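Sock

A sock is a piece of clothing worn on the foot, usually covering the ankle and sometimes part or all of the calf. Socks keep the foot warm, soak up sweat, and reduce rubbing between the skin and the shoe. They are made from wool, cotton, silk, nylon, polyester, bamboo viscose, or blends of these, often with a small amount of elastane so that they stretch.

History

The earliest foot coverings were animal skins tied around the ankle. Matted animal hair and woven cloth followed in the ancient Mediterranean, and socks made by a looping method older than knitting have been found in Egypt. Some of these have a split toe so that they could be worn with sandals.

Hand knitting spread through Europe in the Middle Ages. Knitted stockings were at first worn mainly by the wealthy, but by the end of the 1500s the stocking frame had been invented in England and production began to move out of the home. Small mill towns often grew up around the trade. Clorkcombe, where a knitting shop opened in 1782, supplied plain wool stockings to nearby farms and later turned to shorter socks as long trousers replaced knee breeches for men.

Nylon came into use in the late 1930s. Blended with wool or cotton, it made socks that lasted longer and dried faster.

Parts

Most socks are made up of a cuff, a leg, a heel, a foot, and a toe. The cuff is the band at the top, usually ribbed, that holds the sock in place. The heel is shaped by turning the knitting back on itself to form a pocket. The toe is closed with a seam or, in better grades, linked stitch by stitch so that no ridge is left inside the shoe. The sole and heel are often knitted more thickly than the leg.
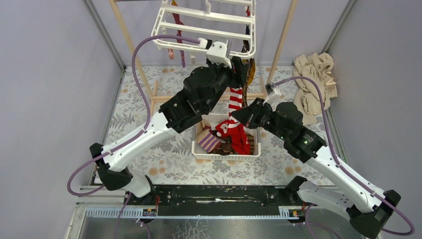

Lengths and styles

No-show socks sit below the opening of the shoe. Ankle socks end at or just above the ankle bone. Crew socks reach the lower calf and are the most common length for everyday and athletic wear. Knee socks end just below the knee and are worn in soccer, with school uniforms, and under boots. Toe socks enclose each toe separately, while tabi socks divide the big toe from the rest.

Patterns include argyle, dots, ribs, and stripes. Horizontal stripes are simple to make on a circular machine, which changes yarn at set points as the tube is knitted. Corina Eberhard, in a short study of the Pindico mill's pattern books, found that stripes took up more pages than every other design together — mostly in two colors, with a few samples in five.

Sizing

Sock sizes are based on foot length and cover a wider range than shoe sizes, as the fabric stretches. A sock that is too large bunches under the foot, and one that is too small wears through at the toe.

Washing and drying

Cotton and synthetic socks can usually be machine washed in warm water. Wool socks are washed cool on a gentle cycle unless the label says otherwise. Turning socks inside out helps remove sweat and loose skin from the sole. Fabric softener can leave a coating on the fibers and make them less absorbent.

High heat weakens elastane, and a sock dried often on a hot setting will lose its grip at the cuff. Air drying is easier on the fabric. Socks may be hung from the toe or from the cuff — clips at the toe keep the marks away from the elastic.

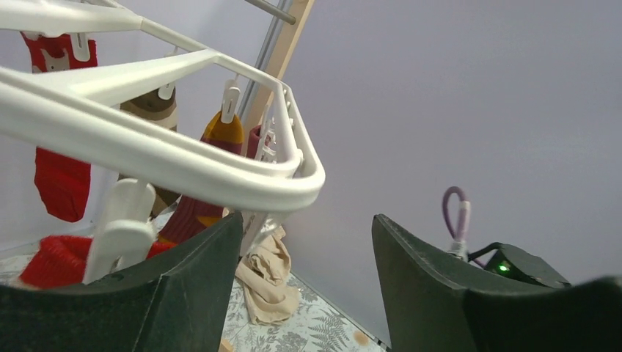
Why do wool socks shrink in the wash?

Wool fibers are covered in tiny scales. Heat, water, and movement cause the scales to catch on one another and pull the fabric tighter, a process called felting. Wool sold as machine washable has been treated to smooth or coat the scales.

Repair

Holes in the heel or toe can be closed by darning, in which yarn is woven back and forth across the gap with a blunt needle. A rounded wooden tool called a darning egg is placed inside the sock to hold its shape.

See also: Stocking, Hosiery, Darning, Foot wrap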